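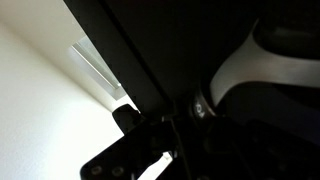 Progress report to Hegde, soft goods line
April 29, 2025

Work under the Stekau grant continued on the fabric rattle and the zippered storybook pouch. The first run of the rattle came to 873 units. Of these, 726 passed the seam pull test and 127 were returned to the sewing shop for restitching at the handle. The remainder were scrapped.

The pouch pattern was revised in January. The lining is now cut in one piece, and the zipper stop has moved inside the side seam. Purnuvley has confirmed the new fabric width and will supply the same dye lot for the next order.

Haltetti requested a hang tag with care instructions in larger type. The tag text is final; the print proof is outstanding.

Next period: 500 pouches, with age labeling to be checked before packing. No change to the budget is requested.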